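4.2 Widget refresh and battery use

The second part of the study compared three ways of keeping a calendar widget up to date on the home screen. The Kaimal client was built in three variants from the same source, differing only in the refresh routine. Variant A polled the local event store at a fixed interval. Variant B registered a content observer and redrew the widget on each change. Variant C used the observer but held back redraws while the screen was off.

Each variant was installed on the Drasbridge test handsets with an account holding 405 events, 61 of them recurring. Sync was handled by the Treklow server, which was set to push changes in bursts so that several edits reached the handset together. Every run lasted 14 hours. Location services were switched off and screen brightness was fixed.

Variant A redrew the widget whether or not the event store had changed, and used the most power in all runs. Variant B removed the idle redraws but responded poorly to bursts, as each edited event caused its own redraw. Variant C merged these into a single redraw at the next screen-on event. The delay before the correct agenda was shown stayed below the level at which testers reported it, except where a recurring series had been edited in full.

Account pictures and event thumbnails were cached at their display size in all three variants, so image decoding did not affect the comparison.

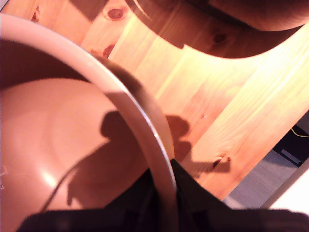
Figure 3. Pink bowl with a rounded rim.

4.3 Recurring events

Series edits were examined separately. The client expands a series into single instances on first read, and a change to the parent entry discards all of them. Rebuilding only the instances within the visible month removed most of the delay seen with Variant C.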